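El robot de casa empieza en las manos

Cada marzo alguien entra en el taller y pregunta lo mismo: ¿qué brazo compro? Y yo contesto, ya un poco pesada, que ninguno. Todavía no. Primero la pinza, y la pinza en la mano. Una semana. Dos, si hay paciencia.

Ya sé que no es lo que se quiere oir. El brazo luce, el brazo se enseña a los amigos. Pero he visto demasiados proyectos domésticos morir igual: dinero en motores, tres noches de cableado y luego dos dedos de plástico duro que no saben coger un calcetín. En Fulaneo, el taller compartido donde paso las tardes, tenemos una estantería entera de brazos así. Muy bonitos. Con polvo.

Lo aburrido importa más. El fieltro de las almohadillas, por ejemplo. Se deshilacha, coge pelusa, hay que cambiarlo — y aun así lo prefiero a la goma para la tela. O el borde del dedo, que se va comiendo de tanto rozar. Nadie presume de eso en un foro. Pues debería.

Y la tela, claro. Todo el mundo practica con cubos. El cubo perdona, tiene caras, se queda quieto. Una pajarita con su tira larga no perdona nada: se dobla, cuelga, se engancha donde quiere. Si alguien me dice que su montaje coge cubos le digo enhorabuena y le doy una pajarita. El kit Dumov, que es el que más se ve por aquí, trae 9 cubos de colores y ni un trapo. En fin.

Otra manía mía: dos manos. Con una sola se aprende a pescar; con dos se aprende a sujetar y acomodar, que es lo que hacemos en casa todo el dia. Sale más caro, sí, y hay más cables por medio. Unos 1000 euros en nuestro caso, contando lo que rompimos. Menos que un brazo mediano. Y lo roto enseña bastante, que conste.

No digo que no se compre nunca el brazo. Digo que el orden está mal. Mesa, pinzas, un expositor de alambre, algo de tela. Y horas.

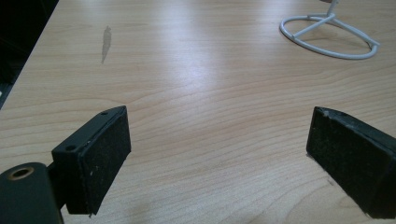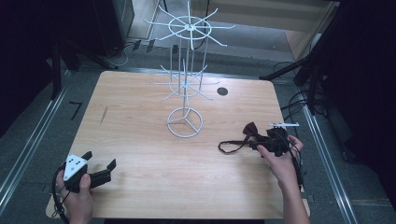 Texto: Hiwot Admasu
Opinión — Taller Fulaneo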